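Jomau pilot at Zillcombe: report for August

The Quintana grant has now covered 6 months of work. Staff in the practice rooms have moved from watching the humanoid to setting its tasks themselves, and two care aides write the daily task list.

Shelf picking took most of the month. We logged 127 runs with small items and the hand basket. Aides still decide what goes where, and they can stop a run at any point.

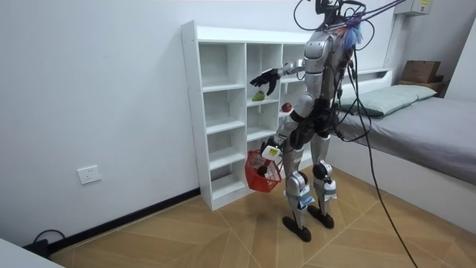
The main change for staff is in the hours before lunch. Aides on the pilot spend less time fetching and up to 2 hours per shift on checking and resetting. Several said the resetting is dull, and we agree. Jirkuleo is revising the reset procedure.

No jobs have been cut and no shifts shortened. Training is paid at the normal rate.

Still open: cable routing, the spare hand order, and the night shift's request to be included.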